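# A Small Black Box and What We Put in It

*December 4, 2019*

I started to be interested in boxes because of a drawer. In my apartment in Ovska there is one drawer in the hallway where everything small goes to live: keys for doors I don't have anymore, coins from trips, two watches that need a battery. Every June I empty this drawer on the floor and promise to be a better person. This year I decided to read about storage first and to empty the drawer later.

The reading took me to Duson, a shop for boxes and nothing else, on the second floor above a bakery. The shop keeps 378 kinds of box on its shelves, and a customer is allowed to open every one of them. I stayed 60 minutes on my first visit. I opened tin boxes for tea, wooden boxes for letters, and paper boxes so thin that I was afraid to hold them. But I came back each time to the shelf with the flat black ones.

A flat black box is a modest thing. It is a rectangle, it is low, and if there is a glossy window in the top, the light from the room lies on it and makes it hard to see inside until you turn it a little in your direction. I find this pleasant. A completely clear box shows you your mess all the time, and a closed one lets you forget what you own. The dark window is somewhere between the two.
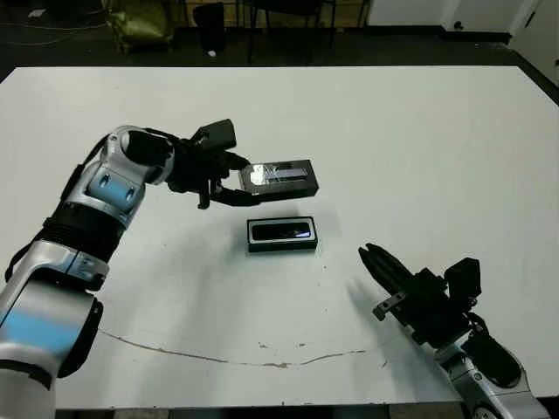
The people at the shop taught me how to look at such a box before buying. You lift it by one short end, and you feel if the lid moves against the base. You put it down flat beside another of the same model and compare the corners. Then you move your face from side to side and watch the reflection travel over the window. If the reflection bends suddenly, the window was glued in under tension, and one day it may come out. I did this with many boxes, and I must say that the price told me very little about the result.

The model I bought is called Flilen and is made by a small workshop, Hutapea, which began with cases for drawing instruments. The first series was 1000 pieces. For some years the workshop sold them only to schools of technical drawing, and the inside was cut in the shape of a compass. Later the inside became a simple tray, and the customers changed. Now they are bought for pens, for sewing needles, for fishing hooks, for medals of grandparents.

A simple tray has its difficulty. Small things slide in it. The shop sells felt to put on the bottom, but the color comes off on light things, so I cut a piece from an old wool scarf. I recommend to cut it a little too large, because wool can be pressed into the corners and felt that is too small will travel with the needles.

I also learned to work on a white table. I had always sorted my things on a brown one, and black cases almost disappear on dark wood when the evening comes. On white you see where one case is turned away from the other, and you see each small screw that fell out of something. It is less beautiful for dinner, I admit.
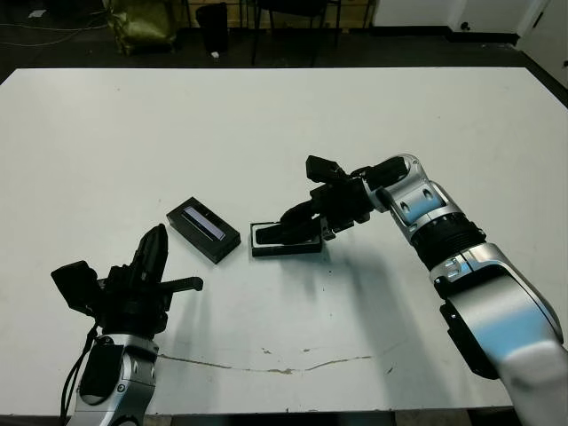
## What went inside

My drawer gave me 21 things that I wanted to keep. The coins went into one box and the watches into another, each watch on its side with the strap closed. The keys I could not put behind a window. They looked too important there, like objects in a museum about my old addresses, and I returned them to the drawer in an envelope.

I don't write labels. My neighbor writes labels on everything, and she has the opinion that a box without a label is only a delay. For four boxes I can manage without. With more I would probably agree with her.

## Care

Wipe the window with a dry, soft cloth, always in the same direction. Keep the boxes out of the direct sun, and don't put more than three in one pile if the top ones are full. When the lid becomes tight in damp weather, leave it open overnight on the table. The workshop suggests a small amount of candle wax on the rim. I tried this once, with too much wax, and spent the evening cleaning it away with a wooden toothpick.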